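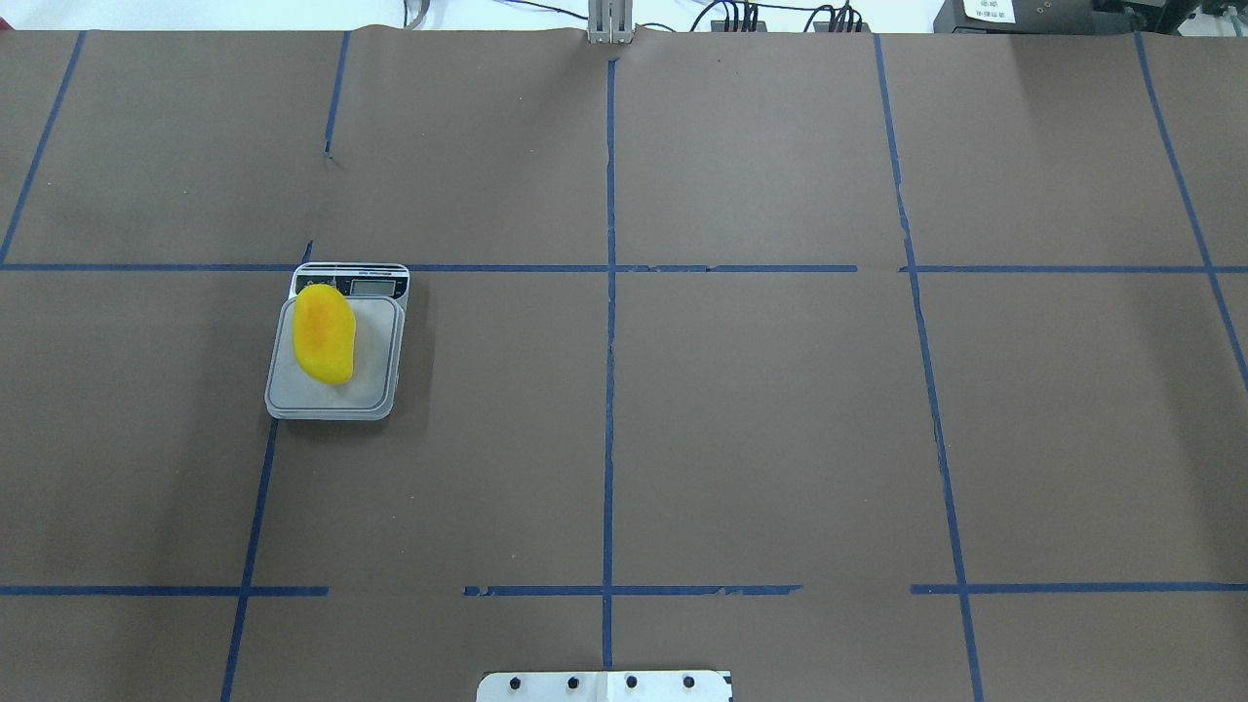
## Ranger l'atelier sans y passer l'hiver

J'adore ce moment d'octobre où l'on rentre les outils du jardin et où l'on redécouvre son établi ! Chez nous, on vide tout d'un coup, on trie par zones sur une grande table, et on ne remet en place que ce qui a servi dans l'année.

- **Les vis en vrac** : des pots de confiture, couvercle vissé sous l'étagère. Un tour de poignet et c'est ouvert, un vrai bonheur.
- **Les pinceaux durcis** : une nuit dans le vinaigre chaud, puis savon noir. J'en ai sauvé de très vieux comme ça !
- **Le ruban de masquage** : on le colle bien à plat, on lisse avec l'ongle, et on le retire doucement, en biais – jamais d'un coup sec.

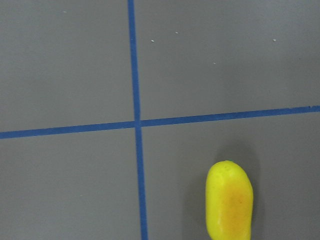 *Ruban bleu croisé sur fond gris.*

Pour les lames rouillées, frottez avec une demi-pomme de terre et du gros sel, rincez, essuyez tout de suite, puis passez une goutte d'huile de lin. Et gardez un carnet ! J'y note les teintes, les grains de papier (mon préféré pour finir un plateau reste le 200) et la hauteur de mes tréteaux, 70 cm, que j'oublie à chaque fois.

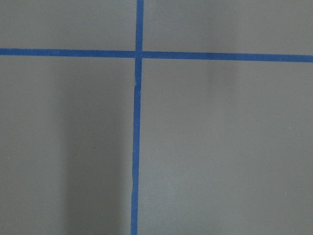
## Contre l'humidité

Un bol de gros sel dans chaque tiroir, changé quand il fait des paquets – et les colles au chaud dans la maison, surtout la blanche, qui déteste le gel.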